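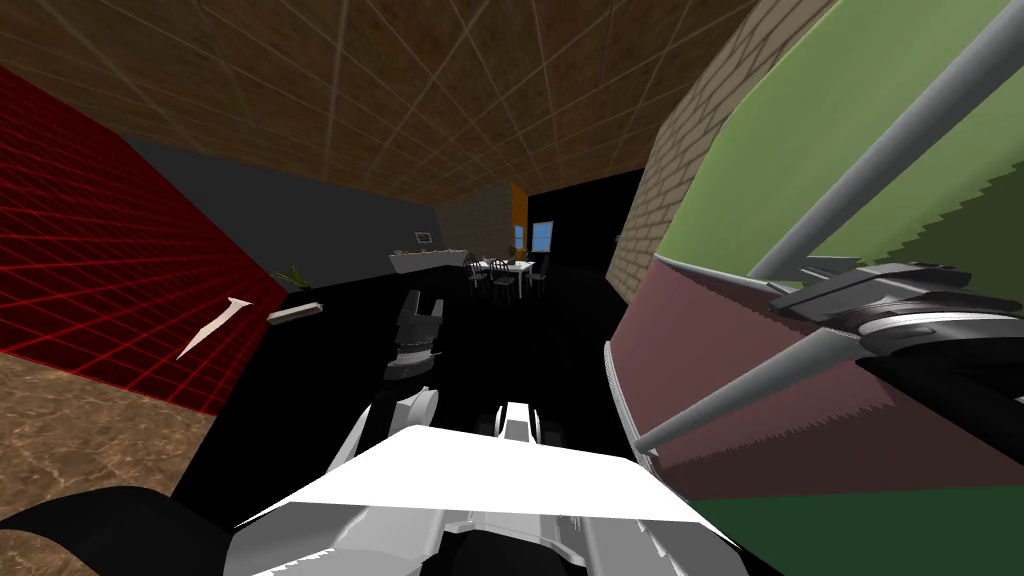

Fig. 1 – Cellule à deux bras, vue de simulation. Préhenseur du second bras à droite, contre le panneau courbe.

Maintenance et mise en service des cellules robotisées
Support de cours, chapitre 6 : mise en place d'une cellule à deux bras dans le simulateur
Site de Codville

6.1 Objet du chapitre

Le chapitre traite de la préparation de la cellule Makuro avant toute exécution de trajectoire. On suppose acquis les chapitres précédents : repères et changements de repère, modèle géométrique direct, lecture d'un fichier de description. Les opérations décrites ici se font entièrement dans le simulateur Ledesma. Le passage sur la cellule réelle est traité au chapitre 7 et n'est autorisé qu'après remise de la fiche de contrôle (6.8).

La cellule comporte deux bras, désignés A et B, chacun muni d'un préhenseur. Sur la figure 1, le bras A est celui qui part du bas de la vue, au centre ; le bras B n'y est visible que par son préhenseur.

6.2 Chargement du modèle

Ouvrir le projet de base, puis l'enregistrer immédiatement sous un autre nom. Le projet de base est partagé par tous les groupes et ne doit recevoir aucune modification.

Charger dans l'ordre :
– le local (sol, murs, plafond, mobilier) ;
– le bras A et son préhenseur ;
– le bras B et son préhenseur ;
– le panneau et les accessoires.

L'ordre a une incidence sur la numérotation interne des corps. Un projet chargé dans un autre ordre reste utilisable, mais les numéros du journal de collision ne correspondront plus à ceux de l'annexe. La correction des fiches se fait avec l'annexe.

Après chargement, le simulateur affiche le nombre de corps. La valeur attendue est 729. Une valeur inférieure indique presque toujours un maillage absent du répertoire local. Vérifier le chemin d'accès avant de recharger.

6.3 Local et décor

Le local fourni reprend un intérieur générique : mur rouge quadrillé, mur de briques, plafond en dalles, coin repas au fond. Le mobilier est éloigné des bras et déclaré comme décor. Il est affiché mais n'entre pas dans le calcul de collision.

Le quadrillage du mur rouge ne constitue pas une référence métrique. Toute mesure se fait avec l'outil de cote, entre deux points sélectionnés sur les maillages. Les distances estimées à l'œil sur une vue à grand angle sont fausses, surtout en périphérie : un plan proche de l'objectif y paraît fortement courbé. La courbure d'un objet se lit dans le fichier de description, jamais à l'écran.

Certains petits éléments peuvent apparaître détachés de tout support, comme l'éclat blanc triangulaire devant le mur rouge de la figure 1. Pour chaque élément de ce type, relever son numéro de corps et contrôler trois champs : corps parent, pose initiale, type (fixe ou dynamique). Si le corps parent est vide et le type « fixe », l'élément reste immobile quelle que soit la gravité. On le note dans la fiche sans le supprimer.

6.4 Repères des bases

Chaque bras possède un repère de base. Les deux repères sont exprimés dans le repère du local, noté R0. L'axe z de R0 est vertical, orienté vers le plafond.

La distance entre les origines des deux bases est fixée à 2,083 m. Elle est saisie dans le fichier de cellule et non dans l'interface graphique, qui arrondit au centimètre. Après saisie, recharger le fichier et relire la valeur.

Contrôle du repère de base :
– placer toutes les articulations du bras à zéro ;
– afficher le repère de l'outil ;
– comparer la pose affichée à la pose de référence de l'annexe ;
– répéter avec l'articulation 1 à 90 degrés.

Le second essai est indispensable. Une erreur de signe sur la rotation de la base peut ne pas apparaître à la configuration nulle.

6.5 Préhenseurs

Le repère de l'outil est placé entre les doigts, à mi-hauteur des surfaces de serrage. Le repère du poignet est distinct. Les deux sont souvent confondus, ce qui entraîne un décalage constant sur toute la trajectoire.

Sur la figure 1, le préhenseur du bras A présente deux doigts courts dirigés vers le haut, au-dessus d'un poignet cylindrique. L'orientation se vérifie en affichant le repère de l'outil et en déplaçant celui-ci de 10 mm suivant chacun de ses axes. Si le déplacement suivant z ne se fait pas dans la direction des doigts, reprendre la matrice de passage poignet-outil.

Les masses sont à renseigner même lorsque l'exercice est purement géométrique. Un préhenseur de masse nulle provoque un refus d'initialisation du solveur Nostusis, avec un message qui mentionne l'inertie du dernier segment et non la masse.

6.6 Contact avec le panneau

Dans la situation de la figure 1, le préhenseur de droite est au contact du panneau. Deux tiges grises se trouvent devant celui-ci, dont l'une se termine sous le préhenseur. Cette configuration concentre plusieurs corps dans un volume réduit et se prête mal au démarrage d'une trajectoire.

Avant toute mise en mouvement, déterminer la nature du contact :

a) Contact tangent. La distance minimale calculée est nulle ou positive. La configuration est admissible, mais la marge est insuffisante.

b) Interpénétration. La distance minimale est négative. La configuration est à rejeter. Si la simulation est lancée dans cet état, le solveur applique un effort de séparation proportionnel à la profondeur de pénétration et le bras peut quitter sa position brutalement.

L'affichage seul ne permet pas de distinguer les deux cas. Utiliser la commande de distance minimale entre le groupe « préhenseur B » et le groupe « panneau », puis entre le groupe « préhenseur B » et chacune des tiges.

Procédure de dégagement :
– suspendre la simulation ;
– passer le bras B en mode cinématique ;
– reculer l'outil suivant la normale au panneau, par pas de 5 mm ;
– relever la distance minimale à chaque pas ;
– s'arrêter lorsque toutes les distances dépassent 30 mm ;
– enregistrer la configuration sous le nom B_attente ;
– repasser en mode dynamique.

Ne pas dégager le bras par l'articulation 1. Une rotation de la base déplace le préhenseur le long du panneau et peut l'amener contre une tige.

6.7 Matrice de collision

La matrice indique les paires de corps dont la distance est évaluée. Les paires de segments adjacents d'un même bras sont exclues par défaut. Les paires suivantes doivent rester actives :
– tout segment du bras A avec tout segment du bras B ;
– chaque préhenseur avec le panneau ;
– chaque préhenseur avec les tiges ;
– chaque avant-bras avec le sol et les murs.

Désactiver une paire pour faire disparaître une alarme est une faute éliminatoire. Si une alarme paraît injustifiée, afficher l'enveloppe de collision des deux corps. Les enveloppes convexes débordent du maillage visible, en particulier entre les doigts ouverts. On remplace alors l'enveloppe par une décomposition en plusieurs volumes.

6.8 Fiche de contrôle

À remettre avec le projet :
– nombre de corps après chargement ;
– distance entre bases, relue dans le fichier ;
– écarts de pose des deux bras, aux deux configurations du 6.4 ;
– matrices de passage poignet-outil ;
– distances minimales avant et après dégagement ;
– liste des corps sans parent ;
– copie de la matrice de collision.

Les longueurs sont données en millimètres, sauf la distance entre bases, et les angles en degrés.

6.9 Travail demandé

Reprendre le projet de base et amener les deux bras en configuration d'attente. Écrire ensuite une trajectoire articulaire du bras A, aller et retour, pendant laquelle le bras B reste en B_attente. Joindre la courbe de la distance minimale entre les deux bras en fonction du temps et indiquer l'instant où elle passe par son minimum.

Date limite de remise : 24 novembre 2023. Les projets dont le journal contient une interpénétration sont rendus sans correction.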